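Talha Memon does not want your sympathy. Eleven games without a win, a stand half empty by the hour mark, and still the Sellow manager turns up at 7 in the morning with his own coffee and a list.

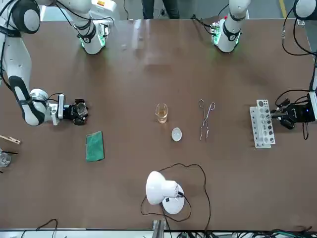
3 min read

"I took this job knowing the squad was thin," he says. "I didn't know it was this thin." Sold two strikers in January, lost a third to a knee. The goals since then? A deflection and a penalty.

It was Cundero away that really hurt. One up at the break, three down by the end, and the 441 who made the trip let him have it all the way to the tunnel. He went over to them anyway. Got a scarf thrown at him – kept it. 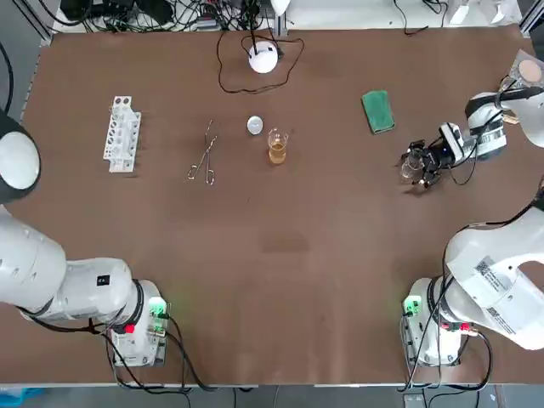 "He asks, then he decides"

Captain Danica Sokol has played under six managers and rates this one. Training is shorter, the meetings too. "He asks what we saw out there, then he decides," she says. "Some of them never asked."
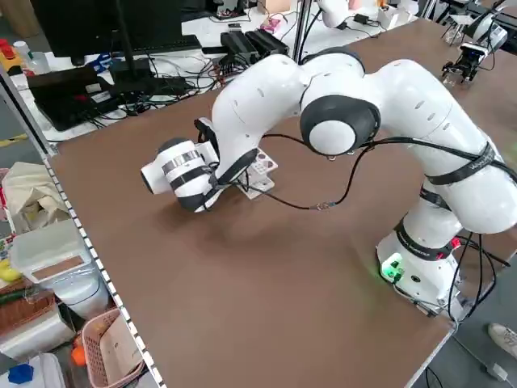 She is less sure about the board, who have been quiet for weeks. No vote of confidence, no denial iether. Season ticket renewals opened in April and stand at 985, down 244 on last year, and thats the number people upstairs will be looking at.

Treselon next, at home. Memon says he'll pick the kids if he has to. Two of them trained with the first team this week and he liked what he saw.
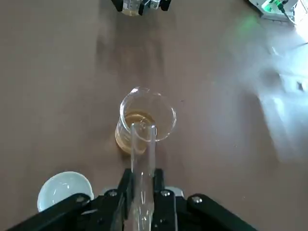 Close quarters: black fingers, silver bolts.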